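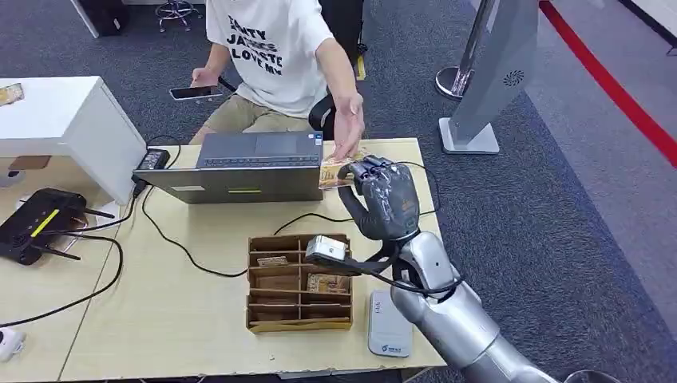
Waver, Season Two Reunion
Production and Clearance Meeting, Minutes

Date: 3/20/25
Chair: Sunee Nilsuwan
Minutes: Orathai Duangkaew
Also present: story, post, legal and publicity leads for Himeck; post supervisor for Zeller (by phone)
Apologies: casting

1. Minutes of the previous meeting

Approved with one correction. Under item 4, "cast statement" should read "cast member's draft statement." The final statement had not been released at that time.

2. Reunion taping, running order

The chair circulated the revised running order. The opening block stays on the engagement and its end. The yacht dinner moves from the third block to the second so that it plays before the seating change. Story asked whether viewers will follow the argument over the guest list without the phone call from the finale. Agreed to add a recap of no more than 40 seconds ahead of the block.

The host's questions on the rumored relationship between a cast member and a former contestant remain in the script. Both parties have been told the subject will come up. Neither has confirmed the relationship, and the host script will not state it as fact. Wording to be "reports" or "rumors" throughout. Legal to check the teleprompter file against the approved script once it is locked.

Action: Story to issue running order, version D.
Action: Legal to review teleprompter file.

3. Location

Taping is confirmed at the Kaczorowski. The ballroom is available for load-in the evening before. The hotel will not close the rear corridor to other guests, so cast arrivals will use the service elevator. Arrival times are to be staggered. The two cast members who have asked not to share a holding area will be placed on separate floors.

The hotel asked for its sign to be kept out of exterior shots. Agreed for the broadcast. Publicity stills were not discussed with the hotel and the question is open.

Action: Production to get the hotel's position on stills in writing.

4. Audience

Himeck received 2331 requests for seats. Capacity with the current camera plan is 274. Seats will be assigned by draw, after the cast guest allocation has been taken out. The chair noted that last season's cast guests were seated together and reacted as a group, which made the cutaways hard to use. Guests will be spread across the rows this time.

Phones will be collected at check-in. Publicity asked for an exception for invited recap writers. Not agreed. Writers may bring paper notes and will have a short briefing after the taping, under embargo.

Action: Publicity to send embargo terms to recap writers.

5. Wardrobe

Wardrobe reported that three cast members have submitted gowns in close shades of green. The set is also green. Cast are to be asked for a second option. If none is offered, lighting will adjust the back wall. Sequins are permitted. Jewelry that touches a lavalier microphone is not.

6. Post-production

Zeller expects a rough cut of the first part within eight working days of receiving media. The delivery format is unchanged. The audio problem on the finale was traced to a mislabeled track on the host microphone, and the track sheet now has a field for this. O. Duangkaew asked that bleeped words be logged by timecode with the speaker's name, as the log for the finale had timecodes only. Zeller agreed.

The reunion will air in two parts. Story's request for a third part was discussed. The chair said a decision would wait for the rough cut, and that no one should mention a third part to cast or their representatives.

Action: Zeller to send revised track sheet and sample log.

7. Publicity and leaks

An entertainment account posted a partial seating chart. The chart was an early version and has been replaced. Future charts will carry the recipient's initials in the footer. Publicity will not comment on the post.

One cast member has been giving dating advice on a podcast and has referred to unaired footage. Her agreement allows podcast appearances but not discussion of unaired material. Legal will write to her representative. S. Nilsuwan asked that the letter be sent before the next episode of the podcast is recorded.

Action: Legal to send letter and copy the chair.

8. Other business

Casting's report on next season is carried over. The parking list for the taping is still missing the makeup team.

9. Next meeting

To be set after version D is issued. Air dates in May remain provisional and are not for circulation.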